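Category: Student Work / Geography / Rivers and Drainage

The Source and Course of the Lorari River

Student project report, Grade 10 Geography, Clumcombe School
Submitted 5/26/24

1. Purpose

The purpose of this project was to establish where the Lorari River begins and to describe its course to the sea. Older school maps place the source at Lake Isamero. The district survey sheet places it higher, at a spring on the Gaber Plateau. The class was asked to compare the two and to state which is better supported.

2. Method

Students worked from the survey sheet, two older atlases and the rainfall tables held in the school library. Distances were measured along the blue line of the river with thread and then converted to miles. Heights were read from the contour lines. A field visit to the lower valley took place in August, when the water was low enough to reach the gravel bars.
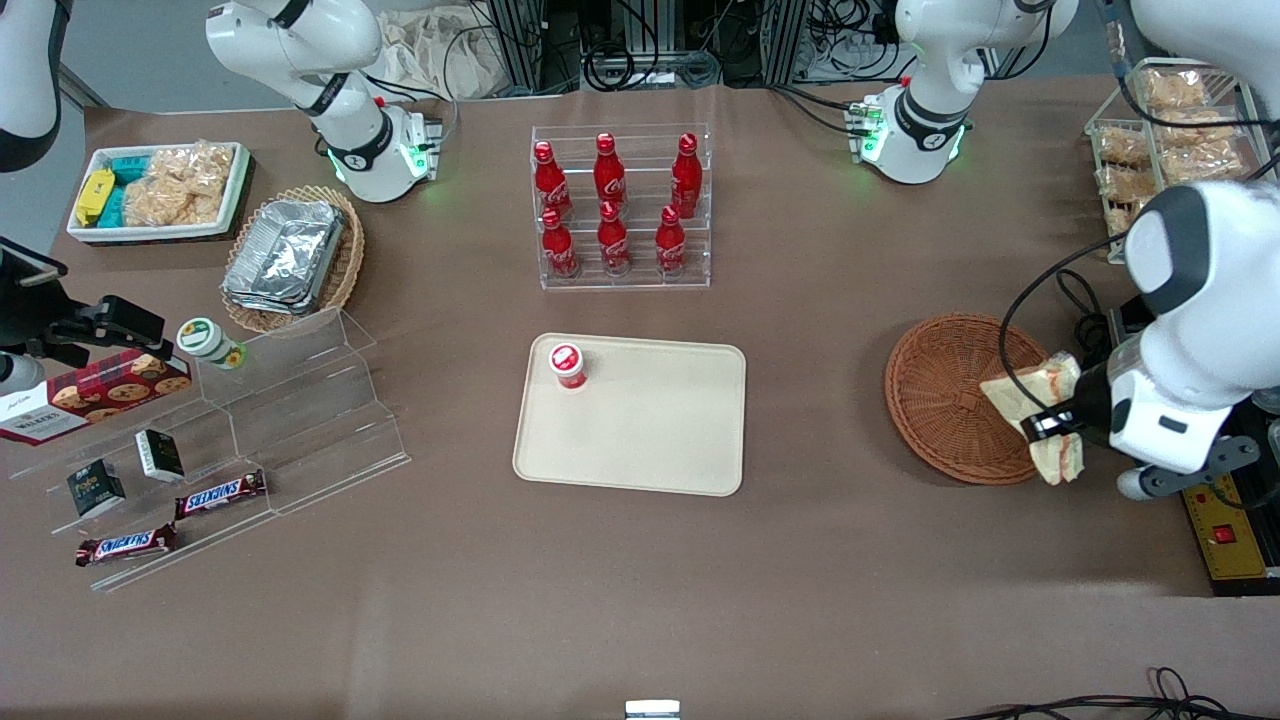

What is meant by the source of a river?

The source is the point farthest upstream from which water flows into the main channel during the whole year. It may be a spring, a lake, a marsh or the end of a glacier.

3. Findings

The spring on the Gaber Plateau lies at 900 meters above sea level. From there a narrow stream runs south through a steep valley and enters Lake Isamero on its north shore. The survey sheet marks this stream as permanent. The atlases either leave it out or show it as a broken line.

Below the lake the river is wider and slower. Its full length, measured from the spring, is 631 kilometers — the stretch above the lake accounts for 63 of these. The Clumcombe joins from the west and is the largest tributary. After that point the valley opens out, and the main crops on both banks are rice and beans.
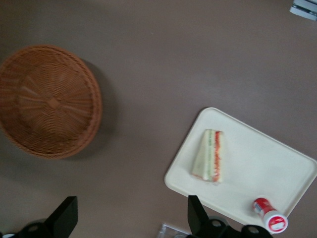
The lower river crosses a flood plain before it divides into two channels near the coast. Yearly rainfall here is 200 millimeters higher than on the plateau, and most of it falls in one season. Both channels carry fine silt, and the eastern one is no longer used by large boats.

4. Result

The class accepted the Gaber spring as the source of the Lorari. Lake Isamero should be described as a lake on the upper course. One question remains open: the survey sheet shows a second, unnamed stream on the plateau, and its length could not be measured at the scale available.

Contact the Geography Department | © Clumcombe School | Back to top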